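# How a Robot Learns to Follow a Path in the Woods

Research Notes for Young Readers, November 2018
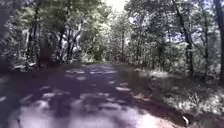
*A paved path through the trees, with sunlight and shadow on its surface.*

When you walk along a path like this one, you do not have to think very hard. You know that a dark patch on the ground is only a shadow, and you step right over it. A robot does not know this at first. It has to be taught.

The Garnel project studies how a robot on wheels can find its way along woodland paths. The project is led by Honeylyn Villanueva at the Rezaei Institute. The robot is named Rollora.

## What makes a shady path difficult?

A camera picture is made of many tiny dots of color. A computer sees each dot as a set of numbers. Bright dots have high numbers and dark dots have low ones.

Early path-following programs looked for a place where the numbers changed suddenly. On a plain road, such a change often marks the edge. Look at the path in the picture, however. Light comes down between the leaves and makes pale patches next to dark blotches. A simple program may decide that the path ends where the deep shadow begins. It may also mistake bright grass at the side for part of the path, as both can look very pale in strong sunlight.

## What did the researchers do?

The team collected 427 pictures of woodland paths. People then colored in the path in every picture, using a computer tool called Flivico. They colored straight across the shadows and stopped where the pavement met the earth or the plants. Pictures marked in this way are called **training pictures**, and the colored part is called a **label**.

A computer program studied 261 of the pictures together with their labels. It made a guess for each one, compared its guess with the label, and changed itself a little to make a better guess the next time. It went through the whole set 25 times.

The remaining pictures were kept apart for a test. The program had never been shown them. Testing with new pictures is important in research, for the same reason that a spelling test is given with the word list put away.

## What did they find?

The new program marked the path correctly more often than the old one did, and the improvement was greatest in pictures with spotted shade. It learned to use several clues together. One clue is that a straight path seems to grow narrower as it gets farther away. Another is the strip of brown earth and fallen leaves that may lie between the pavement and the grass.

The program still made mistakes. Far-off parts of a path were hard for it, especially where the pavement faded into the shade beneath the trees. Blurry pictures were also a problem. The team plans to add pictures taken in February, when many trees are bare and the shadows have different shapes.

## Try it yourself

You will need a printed photograph of a path, a sheet of tracing paper and a pencil.

1. Lay the tracing paper over the photograph.
2. Draw the two edges of the path. Do not draw around the shadows.
3. Ask 5 friends to do the same on their own sheets.
4. Place all the sheets on top of one another and hold them up to a window.

Look for the places where the lines do not match. Talk with your friends about which edge each person chose there.

## Words to know

**Label:** a mark made by a person that tells the computer what is in a picture.

**Program:** a set of instructions that a computer follows.

**Training picture:** a picture that a computer program studies in order to learn.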